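Geltside

Second quarter, raining sideways, and Lindiwe Nkuna can't feel her left hand. Mouthguard tastes like grass. Coach yelling something about the edge. Set the edge, set the edge. She knows. She's known since August, when he moved her off the line and told her she was too light for it anyway.

Snap. Tackle comes out high. She goes under, gets a fistful of jersey, loses it. Whistle.

"You're late," says Ásdís Laxdal, middle linebacker, senior, captain, never once out of breath.

"I'm not late."

"Half a step."

The recruiter from Mistness is up in the stands somewhere under a green umbrella. Or it isn't her, it's somebody's mum. Lindiwe has looked 5 times and has to quit looking.

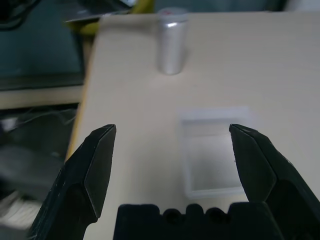 Third and long. Bisgaard's quarterback taps his left foot before a pass, every time, she saw it on the bus in the dark with the laptop on her knees while everyone else slept. Taps the right before a run. Didn't tell anybody. What if she's wrong, what if it's just a kid with cold feet.

Left foot. Tap.

"Pass," she yells. "Pass pass pass."

Ásdís doesn't even turn her head, just drops back, and Lindiwe is already gone, outside shoulder, dip, rip, ground coming up sideways. The tackle's hand on her neck and then no hand. She hits something. Hopes it's him.

Mud in her eyes. Lying on a ball, or on a helmet. A ball. It's a ball.

Then everyone on top of her, two hundred kilos of wet teenager, somebody's elbow in her ribs and teh band starting up in the wrong key.

Ásdís hauls her out by the shoulder pads.

"How'd you know?"

"His foot."

"His foot?" Wipes her face with a glove that's dirtier than the face. "Since when?"

"Since the bus."

"And you're telling me now. Seventeen-nothing and your telling me now."

Horn goes. Offence jogging on past them, heads down. Green umbrella's gone from the top row, or it moved. Lindiwe doesn't check.

"What else have you got?" says Ásdís.

"Their centre looks where he's going to block."

"Sit down. Start talking."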